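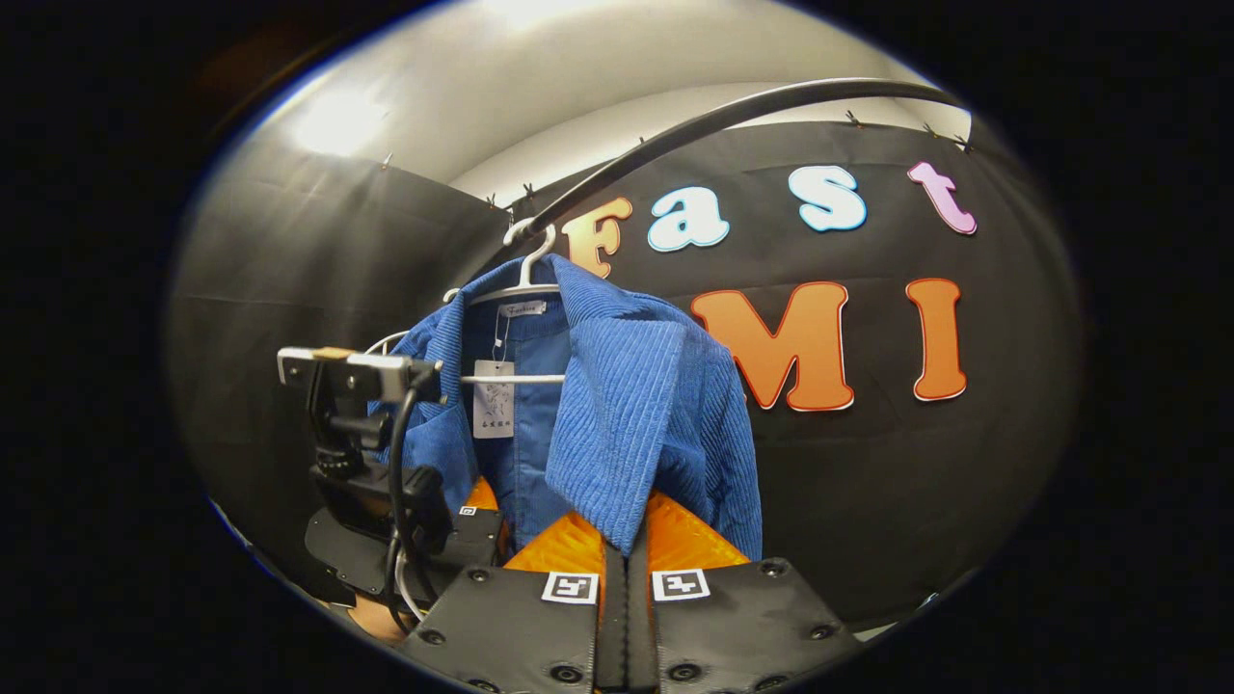 One of the first visitors through the door this morning wanted to know why we would spend a whole open day on laundry, when the arms over at Gistau are already stacking crates. A fair thing to ask, and I gave a much longer answer than was wanted, I'm afraid. Crates hold still and keep their shape. A shirt never gives you the same shape two times running, and that is what I love about the job.

August 21, 2026. Open day, Pondero workshop, notes written up the same evening with my feet on a stool.

We stuck to the plain version of the task: shirt on the hanger, over to the hamper, and start again. The blue corduroy was my pick, because the ribs give the soft orange pads something to hold on to and the color shows up nicely against the black cloth. I had planned talks of 30 minutes and every one ran over – people would keep asking good questions, bless them. We had nearly 200 guests by closing, far more than in December, and the coffee gave out well before they did. 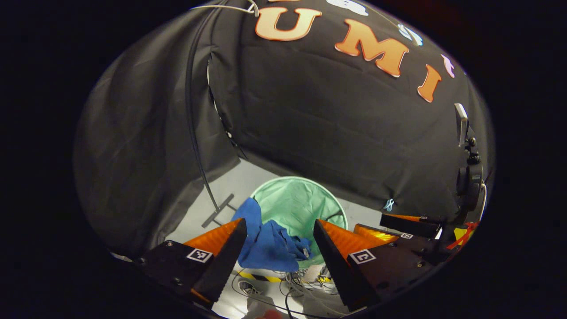 Kandasamy thought we should let guests work the gripper themselves next time, and said so more than once over lunch. I'm coming around to it. We would want 2 grippers charged and ready, a bit more floor behind the hazard tape, and a tidier run for the cables.

For whoever opens up tomorrow: the spare pads are in the Trisora box under the bench, and the sign-up sheet has six names on it for the next visit. I still owe them all a note.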